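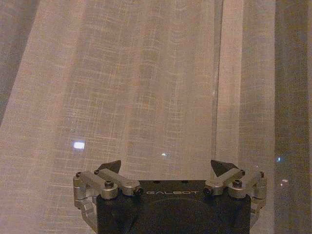
Do I need night shift experience to apply for the overnight desk job?
Most of the people on our desk came in without any. If you can stay awake, write a clear sentence and be nice to a guest at 4 am, we can teach you the rest.

OVERNIGHT FRONT DESK, Jollwood House
Full time, permanent. Start as soon as you can. One opening now, another likely in the new year.

Quick version up top because I'm writing this between check-ins. Jollwood House is an extended-stay place, long lets mostly, people here for work or for a hospital stay in the family or between apartments. Some stay three nights, some stay all winter. It's not a party hotel. Nights are mostly quiet, then all at once they aren't.

Hours: 11 pm to 7 am, four nights on, three off. Schedule goes up a month ahead and we stick to it. Swaps are fine if you work it out between you and tell me before noon.

What you'd be doing
Late arrivals. Keys, parking passes, showing folks where the ice is
Phones. Not many, but the ones that come are usually somebody upset
Walk the floors 2 times a night, all the hallways plus laundry and the back stairs
Night report, typed, not texted
Running the day's totals in Lopes (our booking system, clunky, you'll be trained)
Coffee and the breakfast cart set out by 6
Noise complaints. In person, politely, and write it down after
Signing for the bread

What you will NOT be doing: cleaning rooms, fixing boilers, carrying anyone's furniture. If a pipe goes you call Hovero, they have the maintenance contract and they do pick up at night. Number is taped to the desk.
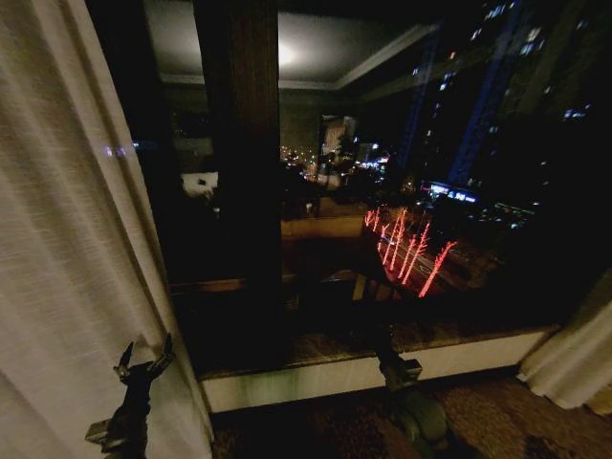
Night view over the city, curtain to the left.

Who we want
Somebody steady. Over 18, able to work legally, able to do stairs (the elevator gets serviced at night, always at night). Decent typed English. A second language is a big plus, Spanish or Portuguese especially. Hotel, hospital, dispatch, warehouse, bakery, security work all count. So does raising a baby, I mean that.

Please don't apply if you already have a full time day job. We've tried it with good people and it went badly for them, they were wiped out by the third week.

Money
Base rate is the same as the day desk, with the night premium on top. Rates are posted in the staff room and I'll send them to you before the interview so you don't waste a trip. $300 bonus when you finish training, another at six months. Health plan after 60 days. Paid breaks. Free meal each shift, hot if the kitchen remembered to leave it. Parking in the Gundik Street lot, no charge, but get the pass from me first or they will tow you.

Training is two weeks. First week on days with Arturo Leone so you learn the system with people around to ask. Second week on nights, alongside whoever's on. You are never alone on the desk until you say your ready.
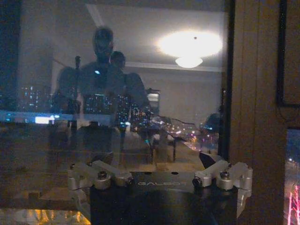
Jollwood Staff Bulletin, No. 17, Openings

Same ad ran in the September bulletin. If you applied then you're still on the list, no need to send it all again, just drop me a line to say you're still interested.

How to apply
Email or paper, either is ok. Paper goes in the slot by the side door, marked NIGHTS. Send:
A resume, one page. Two if you must
A few lines on why nights suit you. A few lines, really, not an essay
2 references, at least one from a job. Tell them we'll be calling, last time half of them had no idea
Which nights you can't ever do

Closing date 2026-10-21, end of the day. Interviews the week after, at the desk, evenings are possible. They take half an hour. You'll get a practice phone call (me pretending to have lost my key) and a short typing thing. No trick questions. Wear whatever.

Everybody hears back, including the ones we don't hire. Might take me a week.

Current staff: refer someone who gets hired and stays past training, you get the same bonus they do. Put your name on their resume so I know who to pay. Housekeeping and kitchen staff wanting to move over to nights, please do apply, you skip the references part. Talk to your supervisor first so they dont hear it from me.

Questions to Dirceu Fontes, night manager. Best time to catch me is after 10 pm at the desk. Mornings I'm asleep, leave a message and I'll call back in the afternoon.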